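## Scheme of delegation: what changes in September 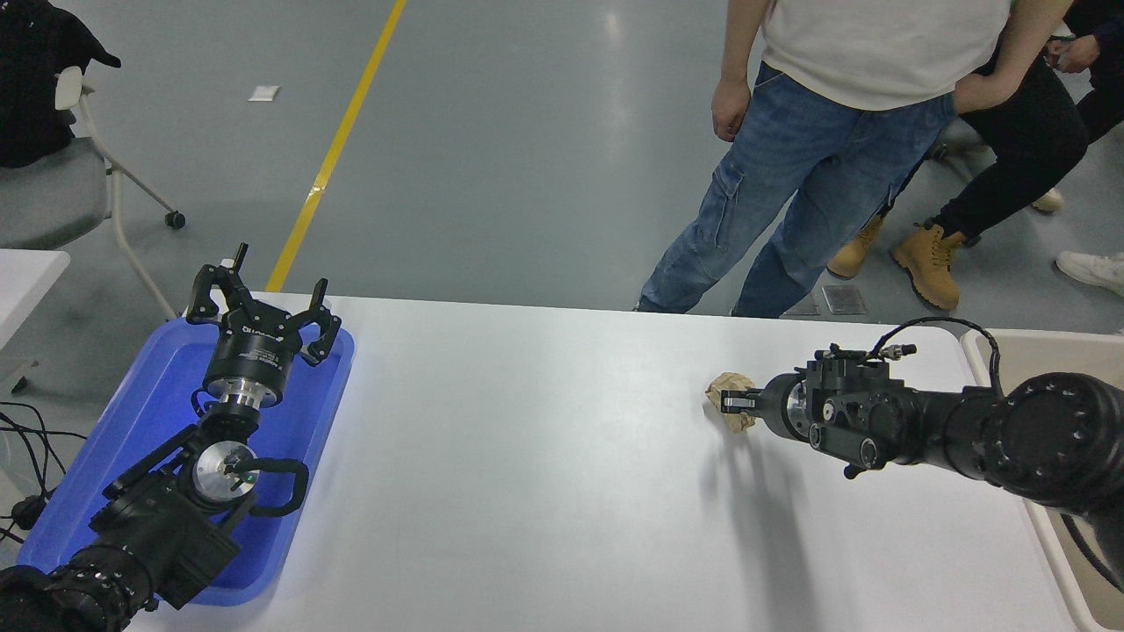 The revised scheme of delegation takes effect in September and replaces the version that Flurnton Council has used, with amendments, for 11 years. It sets out which decisions are reserved to full council, which go to a committee and which an officer may take alone. The old text ran to 627 separate entries, many of them overlapping, and two departments could hold the same power under different headings. Equipment was the worst case. A white table, a blue plastic tray and a pair of black robotic arms could fall under furniture, consumables and plant respectively, each with its own approval route and its own form. Under the new scheme a purchase made for one purpose is treated as one decision, and the total value determines who signs.

### Officer decisions

Every officer decision above the lower threshold must now be recorded on a single form. The record has to state the power relied on, the options considered, any interest declared and the name of the ward members consulted. Lesia Melnychuk in Democratic Services will publish the records within 2 working days of receipt. Records that leave out the power relied on will be returned unpublished, and the decision may not be carried out until the corrected form is in.

Sub-delegation is still allowed, but only in writing and only one step down. Existing letters of sub-delegation lapse when the new scheme starts. Heads of service should check what they hold and reissue where needed – a letter that quotes the old paragraph numbers will not be valid.

### Member consultation

The phrase "in consultation with" appeared throughout the old scheme and was read in different ways. It now has a fixed meaning: the officer must give the member the draft decision, allow time for a reply, and note the reply on the form. The decision remains the officer's. Where the member objects, the officer may proceed, but the objection is published with the record.

Local members for Holovko and Lollero wards asked whether this applies to minor traffic orders. It does, except for temporary closures made for safety reasons, where the member is told afterwards.

### Urgent decisions

Paragraph 13 covers decisions that cannot wait for the next meeting. The chief executive may act after speaking to the chair of the relevant committee, or to the vice-chair if the chair is away. A report goes to the next ordinary meeting of that committee. Lateness in preparing a report does not count as urgency.

### Questions and training

Volodymyr Bilyk is the contact for the wording of the scheme, and Lucienne Courtois for the forms and the register. Briefings for report authors will be held in the Flasetti Room at 10am and repeated at 2pm; places are booked through the staff calendar. Members will have a separate session before the first committee cycle.

The previous scheme will stay on the intranet, marked as superseded, for reference when older decisions are queried.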